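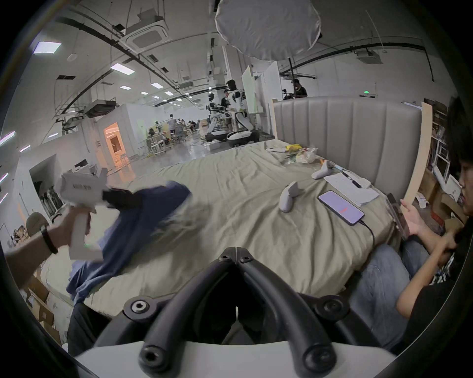

Shirt practice on the green sheet, Grudomon handhelds

Grudomon handheld gripper kit, long first impressions
Forum > Data collection hardware > Reviews

gilmar_rez
OK so a few people asked me to write this up after I wouldn't shut up about it in the November thread. We got the Grudomon kit (the pair, not the single) and I've been using it almost entirely on clothes. Shirts mostly. I paid $859 for the pair plus $223 for the extended jaw set, and I'm going to go ahead and say skip the jaw set for now, the stock jaws pinch fabric just fine.

The good stuff first! Setup is quick, the grip is comfortable even for my big hands, and the squeeze is light enough that I can go for over 2 hours before my forearm starts complaining. With my last rig (homemade, don't ask) I was shaking it out between every take. The trigger feel is what sold me. You can tell when you've got one layer of cloth and when you've got three, and with a shirt that's the whole ballgame.

One tip, use a plain sheet under whatever you're folding. We have a big green one and a navy shirt against it is super easy to pick out when you go back through the footage.

tanveer_m
How's the pairing between left and right? I had the older version and the two sides drifted apart in the timestamps after a while. Drove me nuts. I ended up clapping the jaws together at the start of every take like a movie slate.

gilmar_rez
Ha, I still do the clap out of habit. I haven't seen any drift on this one, but my takes are short, 30 seconds and then I reset. If you're running long ones I can't promise you anything.

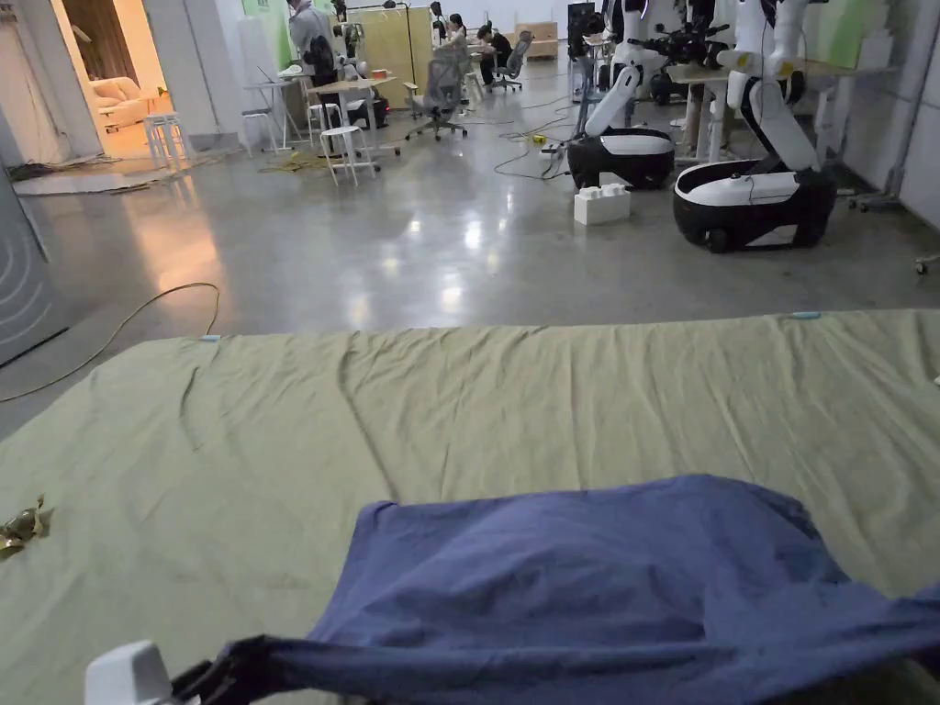
What I would watch out for is grabbing the corner. The tips are wide, so if you come in flat you push the cloth ahead of you and it humps up in the middle, and then you're chasing it all over the place. Come in steeper and close early. It took me an embarrassing number of tries to quit doing it the way I'd do it with my fingers.

vija_p
I'm going to be the grump here. We tried the Grudomon pair at Brumham and sent it back. It's fine on a shirt. Now try a fitted sheet or a wet towel, the thing is heavy up front and my wrist hated it. Also the charging dock feels like an afterthought and support took forever to answer me about it. For that money I'd look at the Lovunetti, it's lighter and the battery swaps out.

younes.g
Have to disagree on the Lovunetti. Lighter, sure, but the jaw has slop in it right out of the box, and mine got worse. I'd take the extra weight and have it close the same way every time. Vija, were you holding it by the body or by the handle? I had wrist pain too until I moved my hand further back.

vija_p
By the handle, like the manual says! I'm not saying it's junk. I'm saying anybody with smaller hands should borrow one before they buy it.

gilmar_rez
That's fair, and I should've mentioned hand size. Borrow one if you can.

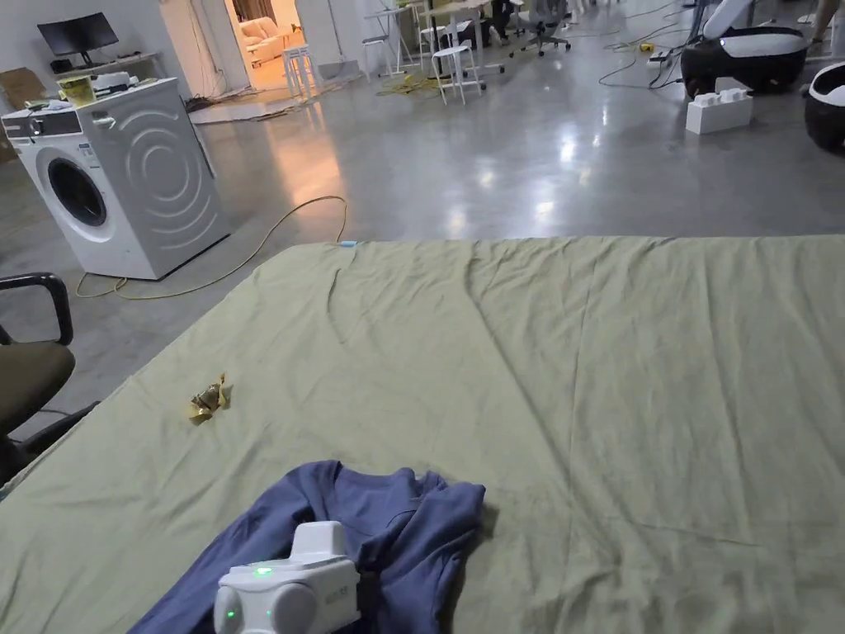

About long sleeves, since somebody messaged me: I park one gripper on the body of the shirt and hold it down, then bring the sleeve across with the other one. Don't try to do both sleeves at once, you'll just drag the collar around. And start from different messes. I was lazy at first and dropped the shirt pretty much the same way every time, and Anderson (he goes through all my takes) sent back a whole batch and told me to crumple it like I meant it.

acamargo
I stand by that. Every one of them had the collar pointing the same direction.

Since I'm the guy on the other end of the files, my vote is that the recording software is the weak part of the kit. Export is slow and if you rename a session partway through, it makes a second folder and splits your takes. Hardware I like a lot.

tanveer_m
Wait, the folder thing still isn't fixed?? That was in the old version too.

acamargo
Still there. I name everything before we start and leave it alone.

younes.g
Guimarães had the pair listed as back in stock this morning if anyone's shopping, no jaw set in the bundle. I'm tempted to get a spare left one.

gilmar_rez
Do they sell just the left? I'd be in for that.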